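3.2 Working surface and hooking procedure
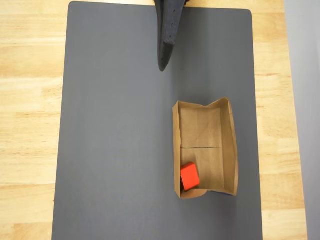

Figure 2. Dark gray mat on a wooden tabletop.

All sample pieces were hooked at a table, and the same kind of surface was kept for the whole study. A plain mat without a printed grid was preferred, as our earlier trials showed that makers start to count the squares of a grid and then hook more regularly than they do at home.

The backing was linen from Szulc, cut to squares with a side of 60 cm and closed at the border with a zigzag stitch. For the loops we used two wool yarns, Gerker and Simar, which are similar in thickness but differ in twist. The Gerker yarn is softly spun and opens after it is pulled through the backing. The Simar yarn keeps its round form, and several makers found it harder to pack closely.

In total, 21 makers took part. Each of them hooked one test field in each yarn, with the same hook (Skorkell, medium) and without a time limit. They were free to choose the direction of the rows. Most went from right to left, also some of the left-handed makers – a point to which we return in Section 5.

Loop density was counted from the back side, where the rows are easier to separate. The densest field had 764 loops and the most open one 400. Fields in which the maker had pulled out and repeated a row were kept in the data, but they are marked in Table 3. Loop height was measured at five points per field with a steel ruler, before steaming and again on the next morning. The values given in Section 4 are those taken after steaming.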